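Hard water and hair, a thread, because I moved to Stevska in December and my head has been furious ever since.

For the first fortnight I blamed the shampoo. Then I blamed the next shampoo. Then a 25 quid mask from Saden, which smelled of pears and did nothing I could detect with the naked eye or the naked hand.

My hair felt coated, squeaked when wet and dried like string. The ends went a sort of tired orange. My kettle, meanwhile, was growing its own coral reef. You'd think I'd have put those two facts together sooner. 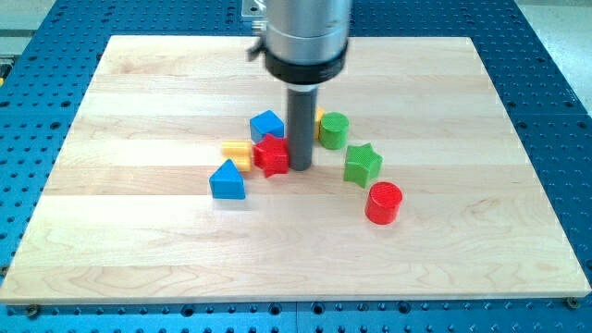

Limescale sits on the hair and moisture struggles to get past it, so you pile on more conditioner, which sits on top of the limescale. Before wash day mine had all the bounce of a wooden board. A chelating shampoo is the thing to look for, and it's a different animal from a plain clarifying one. Check the back for EDTA or phytate.

I use the Basatel one. Leave it on for a few minutes, rinse longer than you think, then a proper conditioner straight after or you will regret it.

Once every 20 days or so suits me. I tried every wash and ended up looking like a dandelion at the passport office.

Shower filters: Stepan Levchenko at my salon sold me a Boiko one for 76 quid. Lovely man. It takes the chlorine smell away. The kettle test suggests it has no opinion on limescale.

Cheap option is a jug of cooled, filtered water for the last rinse. Do it over the bath. Do not do it half asleep with water from the fridge.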